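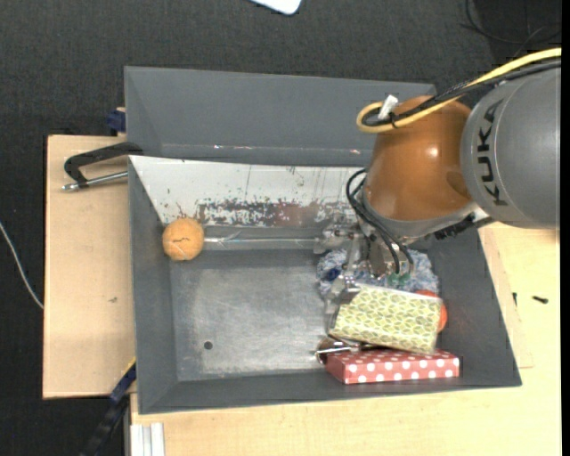

Figure 4. The picking cell with the arm reaching into the metal bin. Most of the items are in the right half.

4.3 Missed stops during picks near the wall

In the first three weeks of the trial we treated every failed pick as a problem of grasp planning. If the fingers closed on air, or if an item was dropped on the way out, the log received the code "no grasp" and the system tried again. This was enough for most of the work, and the results in Section 4.2 are computed in this way. However, one group of failures did not fit, and it was also the group that worried us most, because in these cases the arm pushed against the bin and did not stop when it should.

The first event of this kind was found in July, a short time before the end of a long night run. The arm went down for an item lying close to the side wall, the fingertip met the wall below its upper edge, and the controller continued the downward motion for another 40 mm before the protective stop came. The gripper finger was bent and one bracket had to be replaced. The log said only "no grasp, retry", and the retry was refused by the controller, which is the only reason that we noticed the event in the morning.

We then read the force records of the whole run again. From the 2,000 pick attempts in that run, 90 showed a side force above our own warning level. In most of them the force went away when the fingers opened, and the arm completed the cycle as usual. So the fault had been present for a long time, and it was hidden by a retry rule that we had written ourselves.

4.3.1 Where the items go

Figure 4 shows a typical working state. The items in our set are mixed on purpose: there are soft textiles, boxes with printed patterns, balls and some shiny parts. They do not stay spread over the floor of the bin. In the figure the left half is nearly empty and the pile is at the right, under the gripper, with one orange ball alone at the left wall. Both situations are difficult for us. In the pile, a flat box can lie partly under another one, and the planner must come in at an angle. For a single ball at the wall there is a lot of free space on one side and none on the other, and the planner, which scores only the contact points on the object, may choose a grasp with one finger between the ball and the wall.

The walls of the bin are sloping. In our collision model they were entered as vertical planes, placed at the upper edge. We made this choice early, when the Markmont bin was not yet delivered and we had only the outer size from the drawing. After the delivery the model was never changed. At the upper edge it is correct, but near the floor the real wall is further inside than the model says, and a finger going down at a "free" position can touch metal.

4.3.2 Why the stop came late

The wrong wall explains the contact, but it does not explain the 40 mm. For this we must look at the force threshold. The Senix force sensor is read by our own program, and the threshold for the stop was raised during the pick phase, so that the arm could press lightly into soft items. With the textiles this is needed; without it, the arm stopped at the first fold. The threshold was raised only for the vertical direction, as we believed. In the code, the same value was applied to all three axes.

A contact with a sloping wall gives mainly a side force, and this force grows slowly while the finger slides down along the surface. With the raised threshold the program accepted it for too long. The stop that finally came was the one of the robot controller, which is set much higher and is meant as the last protection - not as a normal part of the work.

We also checked whether the cables could be the cause. The cables and hoses run along the outside of the arm down to the gripper side, and when the wrist turns far, they pull on the sensor. We measured this pull by moving the arm through 400 positions without any item. It adds a small offset, but it is too small to explain the events. We now subtract it anyway.

4.3.3 Changes and what remains open

Three things were changed. The walls are now modeled with their real slope, measured at several heights. The side threshold is separate from the vertical one and is not raised in any phase. Any side force above the warning level ends the attempt, opens the fingers and writes its own code in the log, and two such codes one after the other bring the cell to a full stop until a person has looked at it.

With these changes we repeated the run with the same items. The late stop did not appear again. The warning code still appears, mostly for single balls at the wall, and the throughput is a little lower than before. We accept this.

One question we could not answer. In a few of the old records the side force is high although the fingertip was, by our calculation, far from every wall. It is possible that a box was pressed between the finger and the wall, but the Drutus camera was covered by the arm at this moment and we have no picture of it. A second camera from the opposite side would help. It is planned for the next version of the cell, together with the Le Goff fingers described in Section 6, which give way at a lower side load.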